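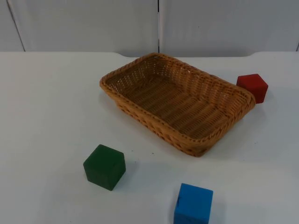
Wicker basket and the red, green and blue cubes, fixed camera.

Print | E-mail this message
Reading time: 2 min

From: Amber Yeoman
To: gripper-bench list
Date: January 8, 2025
Subject: Re: Hollov vs. Tapley fingers on the basket task

Barry Bainbridge wrote:

> Before we order more of either finger set, can somebody post the
> basket numbers for both? I only have the September runs, and those
> were with the old camera mount. I'd also like to know if the red
> cube is still the problem. When Nayeli ran it, most of the misses
> were on red and I never saw a reason written down.
>
> Also, which controller build was this on? The Grorkis logs I have
> don't say.
>
> Barry

Barry, all,

I ran 100 episodes with each finger set, same arm, same controller. An episode is three picks, one per cube, all into the basket. The Hollov fingers got all three cubes in on 82 of them. I'm still going through the Tapley episodes by hand and don't want to quote a figure until I've checked the ones the logger marked as unclear.

Red is still the problem. In the layout at the top, the red cube is right up against the short end of the basket, and from the fixed camera the rim covers part of its left side. Two things go wrong there. The pose estimate comes out shifted to the right, and then the left finger has almost no room to come down between the cube and the rim. With the Hollov pads, which are wider, the finger lands on the rim and the whole basket moves. Tapley's are narrow enough to fit if the pose is good. If it isn't, they pinch a corner and the cube turns.

Green gives no trouble with either set. It has open table on all sides.

Blue is a camera question more than a gripper question. At that spot the bottom of the image cuts it off, so we get the top and only part of the front. I'd like to tilt the camera down a little. We would lose some of the wall, and we don't use the wall for anything.

The weave also matters more than I expected. Light comes through the small openings in the sides and the depth there is noisy. I masked the basket by color for now, and it needs retuning whenever the lights change.

Controller was Nuris build 853. Closing force was left at the 700 setting for both sets — I know Tamsin Kerslake wanted it lower for the narrow fingers, but I didn't want to change two things at once.

Next I'm going to repeat the red pick alone, with the cube moved out from the basket in small steps, and see where the two sets start to agree. If anyone has a shallow tray with solid sides, about the same footprint, please let me know.

Amber

2 replies | 0 shares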